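About Pilow

Pilow is a small bedding and sleep shop in Cododstead. Yes, one L. The sign painter left one out, we liked it, it stayed. We sell sheets, blankets, pillows, summer mats, mattress pads, kids' bedding. No mattresses. People ask every week. Try the furniture place on Nikolaidis Street, they're good and they deliver.

How it started

Grigoris Triantafyllou opened the shop after years of selling curtains for other people. Bad sleeper himself. Tried everything, kept what worked, started handing spares to the neighbors. The first stockroom was a hallway. The first shelf is still behind the register and still leans.

We moved to the old Pisar building when the hallway filled up. Two floors, big windows, terrible stairs. Ring the bell at the side door if stairs are a problem and we'll bring things down to you. Sewing is upstairs, shop is downstairs, returns go in the blue bin by the door.
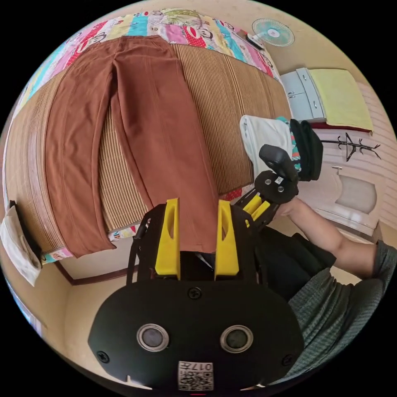 Opening times: 10 to 6, closed Wednesday. Wednesday is when we cut and sew, so the phone may ring a while. Leave a message. Slow and clear please, the machine is old. In December we stay open until 8, and gift wrapping is free if you don't mind brown paper.

What we do

Mostly we help people sort out a bed that's too hot, too cold or too scratchy. Come in with the bed size written down. Measure it, don't guess - a lot of older beds around here were made to odd sizes and a standard sheet will pop off the corner by midnight. Measure the depth too. Everybody forgets the depth.

We do custom hems and edging, 3 weeks usually, longer before the holidays. We shorten, patch, re-stuff and re-edge. We don't do leather and we don't do zippers longer than your arm. Repairs on anything you bought from us are free the first year, all 366 days of it when there's a leap year. Grigoris insists on that one.

Hot weather

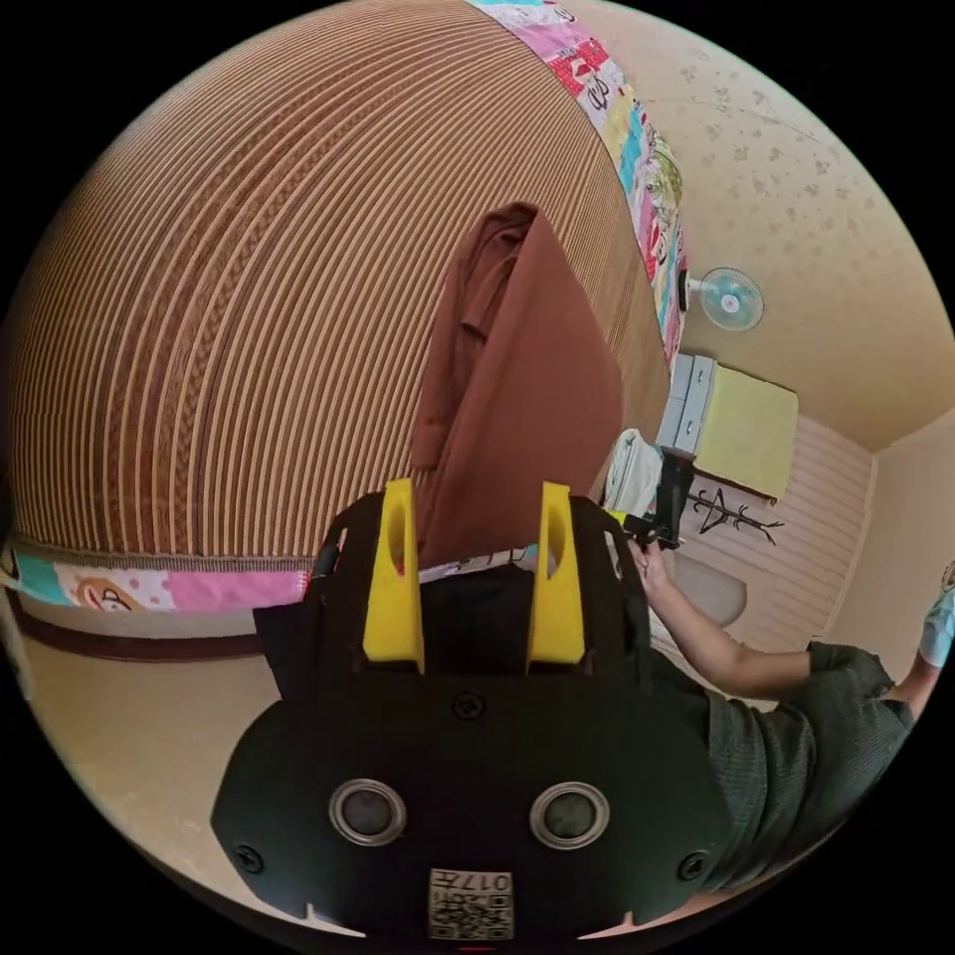
Summer bedding is the busy part of our year, and most of the questions are the same ones. What goes on top, what goes under, do I still need a sheet. Our answer is keep it simple. A woven summer mat over the bed, like the brown and cream striped one here, and a light cover for the early morning when it cools off. If you like some color around it, a patchwork edge does the job, and the kids tend to go for cartoon prints like the ones along this bed. Wipe a mat down with a damp cloth, let it air flat, roll it for storage. Never fold. A folded mat gets a crease and the crease is there for good. Some people want a thin sheet on top for the first few nights, untill they get used to the feel. Fine by us.

Winter is a different conversation. Layers, mainly. Two thin blankets beat one thick one, you can kick one off. We keep a rack of seconds by the stairs with small flaws, wrong thread, a seam that wandered. Cheap and warm.

The people

Five of us, plus a Saturday helper when school's out. Between us we can manage Greek, English and enough Turkish to sell a pillowcase. Everyone sews. Everyone also does the register, so if you get a blank look about a hem, ask for someone upstairs. New people start on pillowcases and they make 200 before they touch a quilt. Sounds like a lot. Goes fast.
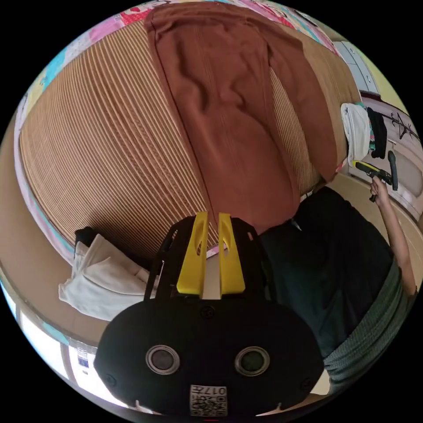 We don't have an online store. We tried, it ate our evenings and people kept ordering the wrong size. You can email a list and we'll put things aside for 31 days, no deposit. After that they go back on the shelf. We will call first, promise.

Giving back

Clean sheets and blankets you don't need any more can come to us. We mend what we can and pass it along to the family shelter and the two student houses up the hill. Please wash first. No pillows, sorry, we can't re-use those. Offcuts go to the elementary school for craft hour, so if your kid came home with a very small flannel ghost, that was probaly ours.

Finding us

Side street behind the bus station, green door. Parking is awful before noon and easy after lunch. The number 3 bus stops outside the bakery, walk back toward the station and take the first left. Dogs welcome downstairs.

Questions, sizes, complaints - call or just come in. Email gets read at the end of the day, usually by Grigoris, usually with short answers. He's not being rude, he types with one finger.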